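The drive out to Gakdale took longer than it should have, mostly because I missed the turn by the feed store (again), but I'm so glad we went. The robotics students at the Geerts building open their doors to families and neighbors one Saturday each September, and I'd been promising my nephew we'd go ever since he started taking the vacuum apart.

We signed in at the front, where a very polite girl in a club T-shirt handed us sticky name tags and a map she had drawn herself. My tag said 57, and it took me half the morning to work out that it was for the cookie raffle. I did not win the cookies.

The first room belonged to the beginners, who were running little wheeled carts along a taped track, and the noise in there was something! Parents three deep, carts going off the track and under the chairs, and a boy lying flat on his stomach to fish one out with a yardstick. My nephew would happily have stayed there until closing. I finally got him moving by telling him there were arms upstairs.

And there were. The second-year class has a project they call Fomow, after a name on somebody's whiteboard that stuck, and the idea is to teach an arm to pick and place ordinary groceries. Their teacher, Dexter Benavides, spent a good long while with us even though he had a line of people waiting. He told us the students began with wooden blocks last spring and were all very pleased with themselves until they moved on to food in wrappers, which crinkles and slides and shines back at the camera. There are 4 students on the team, and they have logged 1594 tries so far, every one of them written up in a fat binder that we were allowed to page through. I loved the handwriting in that binder. You could tell who was tired.

What they were working on that day was snack cakes in a bright orange cardboard box, and they had a monitor set up so we could all look through the camera down at the gripper.
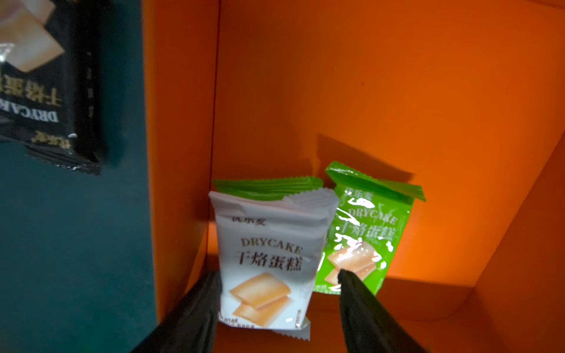
My nephew asked why they didn't just use a bigger hand, and Mr. Benavides took the question completely seriously, crouched down, and talked with him about fingers and corners for a good ten minutes. I have known grown-up engineers with less patience.

We ate our sandwiches on the lawn afterward and then went back in for the Dakberg demonstration at two, which was mostly about sorting bolts and went over my head a bit. Room 32 has the better seats if you go next year, and bring a sweater, they keep it cold in there.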